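Häufige Fragen rund ums Spielzeug-Ausleihen

Ich bekomme inzwischen so viele Mails mit denselben Fragen, dass ich sie hier mal gesammelt beantworte. Wenn eure nicht dabei ist, schreibt mir einfach über das Formular - ich antworte meistens abends nach 20 Uhr, wenn hier Ruhe ist.

Was ist Elemar überhaupt?

Elemar ist meine kleine Leihstube für Holzspielzeug, Puzzles und Bausätze. Angefangen hat das mit zwei Regalen in unserem Flur, weil meine Kinder aus den Sachen herausgewachsen waren und ich sie zu schade für den Flohmarkt fand. Heute stehen im Verzeichnis 1.195 Teile (ich zähle jedes Set als ein Teil, sonst würde ich verrückt werden!), und der Flur gehört wieder uns. Die Leihstube ist jetzt im ehemaligen Ladenlokal von Janssen, gleich neben der Bäckerei.

Wie lange darf ich etwas behalten?

Vier Wochen, und wenn niemand anders darauf wartet, gern noch mal vier. Verlängern geht per Mail oder direkt an der Theke. Bei den großen Kugelbahnen bin ich strenger, da bleibt es bei vier Wochen, die sind einfach ständig vorgemerkt. Im Dezember verlängere ich gar nichts, dafür habt ihr dann über die Feiertage automatisch eine Woche extra.

Was kostet das?

Die Jahreskarte kostet 56 Euro für die ganze Familie, egal wie viele Kinder. Damit könnt ihr immer drei Sachen gleichzeitig zu Hause haben. Wer nur mal probieren will, nimmt die Schnupperkarte: einen Monat lang, ein Spiel auf einmal, und wenn ihr danach die Jahreskarte nehmt, rechne ich den Betrag an. Großeltern dürfen die Karte übrigens mitbenutzen, das werde ich oft gefragt.

Muss ich eine Kaution hinterlegen?

Nur bei den teuren Sachen, also beim Webrahmen, bei den Kugelbahnen und beim großen Killico-Baukasten. Der hat 800 Einzelteile, und ich habe ihn schon einmal komplett nachsortiert - das mache ich nicht freiwillig noch einmal. Die Kaution gibt es bei der Rückgabe sofort wieder. 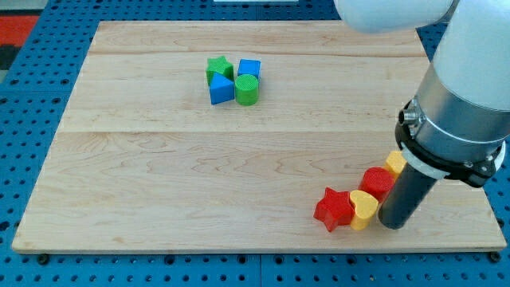 Ab welchem Alter sind die Formenpuzzles und Bauklötze geeignet?

Die meisten Sets verleihe ich für Kinder ab drei Jahren. Für die Kleineren habe ich eine eigene Kiste mit großen Greiflingen und dicken Klötzen, die ihr auch ohne Vormerkung mitnehmen könnt. Maßgeblich ist immer die Altersangabe auf dem Etikett, und wenn ein jüngeres Geschwisterkind mit im Zimmer spielt, geht bitte nach dem jüngsten Kind. Nach oben gibt es keine Grenze, ich kenne Erwachsene, die sich regelmäßig die Legespiele holen (ich gehöre dazu).

Mir fehlt ein Teil. Was jetzt?

Erst mal unters Sofa schauen! Im Ernst, die Hälfte taucht innerhalb einer Woche wieder auf, meistens in einem Hausschuh. Sagt mir bei der Rückgabe bitte ehrlich Bescheid, dann klebe ich einen Zettel auf die Schachtel. Ein einzelner Klotz kostet euch nichts, da habe ich eine Kiste mit Ersatz. Bei Puzzles ist es schwieriger: Fehlt da ein Stück auf Dauer, teilen wir uns den Neupreis.

Wie mache ich Holzspielzeug sauber?

Mit einem feuchten Lappen und einem winzigen Spritzer Spülmittel, danach gleich abtrocknen und an der Luft liegen lassen. Bitte nie in die Spülmaschine und nie einweichen, das Holz quillt und die Farbe leidet. Ich wische nach jeder Rückgabe sowieso alles noch einmal ab, ihr müsst also keine Großreinigung veranstalten. Krümel aus der Schachtel schütteln reicht mir völlig.

Kann ich Spielzeug spenden?

Sehr gern, aber bitte vorher ein Foto schicken. Ich nehme vollständige Sets aus Holz, Gesellschaftsspiele mit Anleitung und alles zum Stecken und Fädeln. Plüschtiere kann ich leider nicht annehmen, und Spielzeug mit Batterien nur in Ausnahmefällen. Ein bisschen abgeschabte Farbe an den Kanten stört mich bei größeren Kindersachen nicht, bei Babyspielzeug schon.

Gibt es Spielnachmittage?

Einmal im Monat, immer von 15 bis 17 Uhr, außer im Juli. Da bleibt die Leihstube zu und wir fahren ans Meer. Anmelden müsst ihr euch nicht, bringt aber bitte Stoppersocken mit, der Boden ist glatt. Kaffee steht hinten, Kuchen ist willkommen.

Liefert ihr auch?

Im Viertel ja, mit dem Lastenrad, sofern es nicht gerade in Strömen regnet. Außerhalb könnt ihr die Abholstation im Vinda nutzen, dem Café am Bahnhof. Die Schachteln liegen dort drei Tage für euch bereit. Zurückgeben geht da auch, nur die Kugelbahnen passen nicht ins Regal, die bringt ihr bitte zu mir.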